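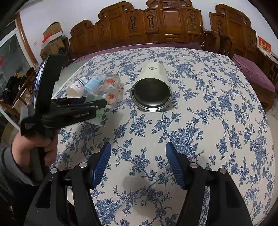 Fitley Sound Stage: walk-through checklist before the Imness voice sessions
May | Posted by Fitley Stage Office
14 shares | 3 comments

This covers the two voice booths, the control room, the loop stage and the corridor that joins them. Brinska has the building for the second season of Imness and wants a signed copy before the cast comes in. Items are marked OK, FIX or HOLD. FIX can be done while work goes on. HOLD means the room stays shut.

1. Exits and corridor

1.1 Front exit opens fully from inside without a key. OK
1.2 Rear exit opens fully from inside. FIX
Comment: Opens, but drags on the mat. Mat to be trimmed or taken up. Same comment as last season.
1.3 Exit signs lit, both ends. OK
1.4 Corridor clear to full width. FIX
Comment: Four boxes of season one scripts against the left wall, plus a folded music stand. Brinska says the scripts can be recycled, except the box marked "pickups."
1.5 Emergency lights come on with the breaker off. OK
Comment: The one outside Booth B is dimmer than the rest. New battery ordered.

2. Booth A (single voice)

2.1 Door opens from inside with one hand. OK
2.2 Door seal in one piece. OK
2.3 Wall panels fixed, no loose corners. FIX
Comment: Lower panel behind the music stand has come away at one corner. It won't fall on anyone but it buzzes on low voices. Refix with screws. The adhesive has failed twice.
2.4 Mic boom locks and holds at full reach. OK
2.5 Cables taped or run under the mat. OK
2.6 Air supply on, vent not covered. OK
Comment: Actors have been stuffing a towel in the vent to kill the hiss. Please ask them to stop. If the hiss is getting on the track, tell the office and we will turn the fan down between takes.
2.7 Talkback works both ways. OK

3. Booth B (group scenes)

3.1 Door opens from inside with one hand. HOLD
Comment: Handle turns but the latch doesn't always pull back. Tried it ten times and it stuck twice. Booth B is closed until the latch is replaced. The crowd scenes planned for this room can go to the loop stage.
3.2 Posted limit on persons visible at the door. FIX
Comment: Sign says six. The schedule has eight for the tavern scene in the opening episode. The sign wins.
3.3 Headphone splitter and leads in good order. OK
3.4 Stools level, no cracked seats. FIX
Comment: One stool removed. It also creaked.
3.5 Script lights cool enough to touch after an hour. OK

4. Control room

4.1 Power strips not plugged into each other. FIX
Comment: Two strips in a chain behind the desk, feeding the picture monitor and the phone chargers. Chargers moved to the wall outlet. A longer single strip is needed for the monitor.
4.2 Rack fans running and filters clean. OK
4.3 Extinguisher on its bracket, gauge in the green. OK
4.4 Picture monitor bracket tight. OK
4.5 Playback level capped at the headphone amp. OK
Comment: Cap set and taped over. An actor took a full-level cue tone in the ears last season and we don't want another. If the director wants it louder, ask the office first.
4.6 Session drive stored off the floor. OK
Comment: Brinska's cue sheet runs to 1,366 lines for this block, of which 818 are already recorded and on the drive. Second copy is in the office cabinet.

5. Loop stage

5.1 Floor dry, no lifted boards. OK
5.2 Prop pit covered when not in use. FIX
Comment: Cover is there but one of its pull rings is missing, so people leave it off. Ring to be replaced. Until then two people lift it.
5.3 Trình lighting stands pinned and sandbagged. FIX
Comment: All pinned. Two have no sandbags. The bags are in the truck.
5.4 Storage shelf within its posted load of 300 pounds. OK
5.5 Glass props kept in the lidded crate. OK
5.6 Ladder feet and locks sound. OK

6. Screaming and effort sessions

6.1 Water within reach of each mic. OK
6.2 Break sheet on the door. OK
Comment: Episode two has 77 effort cues for the lead alone. These are to be split over at least two sessions, as agreed with Brinska.
6.3 First aid kit complete. FIX
Comment: Out of small bandages and burn gel.

Result: Booth A, control room and loop stage may open. Booth B on HOLD. Recheck of all FIX items before the 9 a.m. call.

3 comments

Stage office: Latch for Booth B has come in. Fitting it after the last session tonight, then ten more tries on the door.

Brinska production: Tavern scene moved to the loop stage, all eight voices. Please keep the "pickups" box, we still need it.

Stage office: Box is in the cabinet with the second drive. Corridor is clear, 1.4 changed to OK.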